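Can I reuse big-bubble wrap for packing, and what do I do about a concrete floor?

posted in Moving and Storage, May 2020

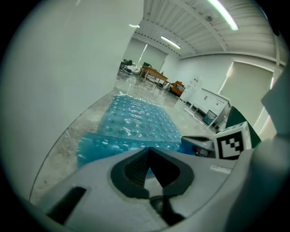 The blue wrap, folded over once, on the shop floor.

Pernetti_Bound

Hi all! I'm packing up a workshop and I'm having a much better time with it than I expected. I've got a good supply of this blue bubble wrap with the large round bubbles, and I'd love to use it for everything instead of buying more. Before I get carried away I have a few things to ask.

First, is the big-bubble kind okay for small stuff? I have hand tools, a few glass jars, a box of drill bits and two desk lamps. I've only ever used the tiny bubbles for things like that.

Second, bubbles in or bubbles out? My sister-in-law swears by out. The guy at the moving counter in Clevden said in. They were both very sure of themselves.

Third, the floor. It's polished concrete, light gray, lovely to sweep and terrible to drop things on. I've been wrapping down there because my wooden table keeps filling up with odds and ends, and I wonder if I'm grinding grit into the wrap that will end up scratching something. There's also a monitor I need to move, and that one worries me the most.

The new place is 36 miles away and I'm doing it in my own car, so a lot of trips. Any tips welcome, even the obvious ones!

dustgate_attic

Oh, I love this kind of packing! You're in good shape with the large bubbles, you just have to use them for what they're good at.

Big bubbles are for filling space and taking a real knock. They don't hug small objects very well, so a jar can slide around inside and work its way out of the end. For the jars and lamps I'd do a layer of plain packing paper first, snug, tape it to itself, and then one turn of the blue stuff around the outside. Stand the jars upright in the box. Take the bulbs out of the lamps and the shades off, and pack the shades by themselves with nothing heavy on top (I learned that one with a shade I really liked).

Drill bits don't need bubble wrap at all. Roll them in an old towel, rubber band at each end, done. Same with chisels, but put a bit of cardboard over the edges first or they'll go straight through the bubbles and the towel too.

On in or out — I go bubbles in, against the item. The flat side slides past its neighbors in the box and tape sticks to it far better. If you have something with a soft or freshly painted finish, put paper between it and the bubbles, especially if it's going to sit wrapped through a hot summer. I unwrapped a painted stool in January that had been in storage all year and it had perfect little circles printed all over it!

As for the concrete, sweep first, then lay down an old bed sheet or a flattened carton and work on that. Fold the wrap so the side that will touch your things stays on the inside until you're ready to use it. And give your knees something soft, they'll thank you by the second day.

For the monitor: soft clean cloth over the screen, then a piece of stiff cardboard cut to the size of the screen, then the bubble wrap around the whole thing. Carry it upright. In the car I wedge mine behind the front seat with a pillow, screen facing the seat back. Take the stand off if it comes off easily and put the screws in a sandwich bag taped to the stand.

Clear that table if you can, by the way! Wrapping at waist height is so much faster. I put every loose item in one tub marked "table" and sort it out at the other end.

Have fun with it, and save every sheet. I've moved house 2 times with the same roll.

athumani77

bubbles out is fine too. been doing it for years no problems. just dont pop them lol

also check for flat ones before you reuse it, if a whole row is flat cut that part off and stuff it in the corners of the box

Pernetti_Bound

Thank you both! Old sheet is down, paper is bought, and the table is getting its own tub tonight. I did the lamps already with paper first and they feel so solid — I'm a bit proud of them. Going with bubbles in. My sister-in-law has been informed.

Does anybody know if regular clear tape holds on the flat side, or do I need the brown kind?

dustgate_attic

Clear is fine for the wrap! Keep the brown for closing the boxes. Fold the last half inch of the tape under so you've got a tab to pull when you unpack.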